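4.3 Fitting the door seal and feet

The Leritz 1164 dehumidifier is supplied with its feet and door seal unfitted. Fit both before connecting the unit to the mains. You will need the 7 mm key from the accessory bag and a dry cloth.

1. Lay the unit on its back on a blanket or flat cardboard.
2. Screw one foot into each corner socket by hand, then tighten with the key. Do not overtighten.
3. Stand the unit upright and leave it for 10 minutes.
4. Press the door seal into its groove, beginning at the top hinge. Do not stretch it.

CAUTION: Two people should lift the unit. Never lift it by the tank door.

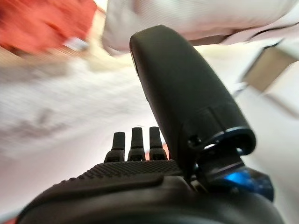
The feet are supplied with smooth caps for carpet. On tile, vinyl or painted concrete, change these for the Pundex grip caps, sold separately. Check that you have the right type before fitting. A non-slip surface has a fine, regular texture, like that of the black pad in the picture, and feels rough under the thumb. Smooth caps may let the unit creep on a hard floor when the compressor starts.

5. Push each cap on until it clicks.
6. Turn the feet to level the unit. The tank will not seat properly if the unit leans forward.
7. Close the door and check that the seal is not pinched.

Note: Wipe grip caps with a damp cloth every 3 months. Do not use oil or polish on them.

If the door still springs open, see section 4.5, Adjusting the catch.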